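Moving my sourdough habit over to cheese (sort of)

I've been meaning to write this up since June, when I made my first batch of soft cheese and ate it standing at the kitchen worktop with a teaspoon before anybody else got home. It's now 30/10/2021, the clocks are about to go back and I have made so much of the stuff that my sister has asked me, quite kindly, to stop bringing it round.

So, labneh. If you haven't met it, it's yoghurt with the water let out of it. You salt some yoghurt, you hang it up in a cloth, you go away, and when you come back it's thick enough to spread on toast. I first had it years ago at a café in Clornley, under a pile of roast carrots, and assumed it was something you needed a dairy for. Then in spring a man called Henrik Voß, who runs the evening bread class I go to in Fludham, put a bowl of it out for us to have with the flatbreads and mentioned he'd made it overnight in his fridge. I made him tell me how while I was doing the washing up, and I wrote it on the back of my bus ticket, which I then lost. What follows is my own version, put together from memory and a fair bit of getting it wrong!

The yoghurt

Full fat, plain, and as few ingredients on the pot as you can find. I've tried it with low fat and it does work, but you end up with something a bit chalky and there's less of it. I've also tried it with the "Greek style" kind that's been thickened with starch or gelatine, and that one just sat in the cloth and sulked. Hardly a drop came out. Look at the back of the pot – if it says milk and cultures and that's your lot, you're fine.

My usual is from a little dairy over at Dreltier that sells at the Saturday-ish sort of markets and in our corner shop when they remember to order it. It's quite sharp, and it gets sharper as it drains, so if you like things mild get a mild one to start with. Sheep's yoghurt is wonderful and costs a fortune. Goat's is an acquired taste and I've nearly acquired it.

I do one big tub at a time plus a small one, and I get 300 g of finished cheese out of it if I leave it overnight. Leave it longer and you get less, obviously, but stiffer. I like it at the stage where a spoon stands up in it and then thinks about falling over.

Salt goes in before it drains. Half a teaspoon of fine salt is plenty for a big tub, stirred in properly. I forgot it altogether on my third go and tried to mix it in afterwards, and we had salty patches and bland patches and one very surprised father-in-law.

The cloth

I've got strong feelings about the cloth now, which I did not expect to happen to me at my age.

The stuff sold as cheesecloth in the baking aisle is mostly hopeless. The weave is so open you could post a pea through it, and you have to fold it over again and again before it holds anything. A clean tea towel does hold everything, but it's slow, and if you've ever washed yours with fabric softener you'll be able to taste it (ask me how I know). I went through a phase of using a nut milk bag, which drained beautifully and then had to be turned inside out and scraped, and there's a seam in the bottom of those where old yoghurt goes to live.

What I've settled on is plain muslin, the crinkly baby sort, undyed. You can buy it in squares or off the roll. It gives a bit, it's soft enough to gather up and tie, and the cheese peels away from it nicely at the end. Get it in cream or white. I once used a pale green one that swore blind it was colourfast.
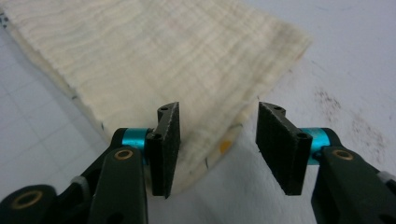
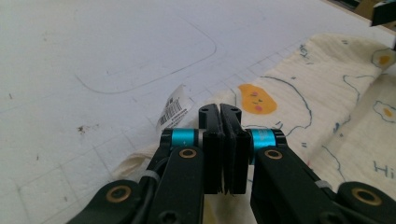 Cream cloth, wrinkles and all. I never iron it.

Washing it

Rinse in cold water first, straight away. I used to go in with hot and that more or less cooks the yoghurt on to the threads, and then you've got a stiff little board of a thing that smells like a school milk crate. Cold rinse, good squeeze, cold rinse again. Then I boil it in a saucepan for a few minutes and hang it on the tap or over the back of a chair.

If it has to go in the machine I leave out the softener and use half the usual powder. New muslin needs a wash before you use it as well, partly for cleanliness and partly to get the shrinking over with. Mine came out of its first wash a good bit smaller and a lot more wrinkly, and I was cross for a whole evening before I realised it drained better that way.

Hanging it up

You can do this with a sieve over a bowl and most people do. Line the sieve with the damp muslin, tip in the yoghurt, fold the corners over the top, put a saucer on it and put the whole lot in the fridge. The one thing to check is that the bottom of the sieve isn't going to end up sitting in the liquid, because there's far more of it than you'd think. I use my deepest mixing bowl and even so I pour it off before bed.

The prettier way is to gather the corners, tie them round a wooden spoon and hang the bundle inside a tall jug or stockpot. This is how Henrik does it and it does look the part, but my fridge shelves are the wrong height, so for the first few weeks I was hanging it from the kitchen tap instead. In a cold kitchen in spring that was all right. Then we had that hot spell and I came down in the morning to something fizzy. It went in the bin and I've been a fridge person ever since.

Don't squeeze it! I know it's tempting. If you squeeze hard the cheese starts coming through the cloth along with the water and you end up with a coating of goo on the outside and not much quicker draining. A gentle twist at the top halfway through is all it wants.

What to do with the liquid

The whey is sour and thin and slightly yellow-green, and for ages I poured it down the sink and felt guilty. These days it goes in bread. I swap it for the water in my ordinary white loaf (300 ml of it, which happens to be just what my tin loaf takes) and the crumb comes out softer, with a bit of a tang. I cut back the salt slightly when I do this.

It's also good in pancakes, and for soaking oats, and my neighbour swears by it for her tomatoes, well watered down. I tried it in a smoothie once and wouldn't again. It keeps for days in a jar in the fridge, but do write on the lid what it is. Mine got taken for lemon squash.

Eating it

Well, this is the part I'm good at.

First thing is toast. Thick labneh, good oil, black pepper, and that's breakfast. With honey if I've been for a run, which I mostly haven't. My other half has it with chilli flakes and a fried egg and claims to have invented this.

For lunch I put it in a wide bowl and make a dip in the middle with the back of a spoon, and then whatever's left over goes on top: roast squash, those carrots from Clornley that I never stopped thinking about, beetroot if you don't mind it all turning pink. Toasted seeds on top of that. You want something crunchy, otherwise it's a bit like nursery tea.

If you let it drain for 2 days instead of one night you can roll it into balls with oily hands and keep them in a jar, covered in olive oil, with thyme and a strip of lemon peel. I gave a jar of these to everyone who came to Mum's birthday and I'm told they went down very well at the Jara end of the family, who are not easy to please and who run a deli, so I was holding my breath a little. Keep the jar in the fridge and make sure there's no cheese poking out above the oil. The oil goes cloudy and solid when it's cold, and it clears again once it's been sat out for a bit. I wouldn't keep them longer than a couple of weeks, and I'd leave raw garlic out of the jar altogether. It's not safe sitting in oil like that, so rub some on the toast instead.

And then there's pudding. Stir in icing sugar and vanilla and it does a fair job of standing in for the filling in a cheesecake, the kind you don't bake. I made one with plums in September and it was a bit soft in the middle, so we called it a trifle and had it in glasses.

A few things people have asked

Yes, you can freeze it, but it goes grainy. All right for cooking, not so nice on toast.

No, I haven't tried it with coconut yoghurt. Somebody at the bread class has and she said it was "fine", in a voice.

Overnight for me means from after supper until breakfast. If I've put it on late I leave it until lunch. It's very forgiving, which is why I've stuck at it when the kefir and the kombucha have both gone the way of all jars.

I'm having a go at paneer next, which uses the same cloth and a lot more milk, and I've been warned about the pan boiling over. I've bought a bigger pan. If any of you have a favourite recipe do leave it underneath, and if you know where I can get decent sheep's yoghurt this side of Dreltier I'd love to hear about that too.

Recent posts
My flatbreads keep puffing on one side only
Plum jam that didn't set, and what I did with it
Getting to Fludham on the 601 with a bowl of dough on my knee
Soup for when you can't be bothered
The great beetroot glut
What I grow on a north-facing windowsill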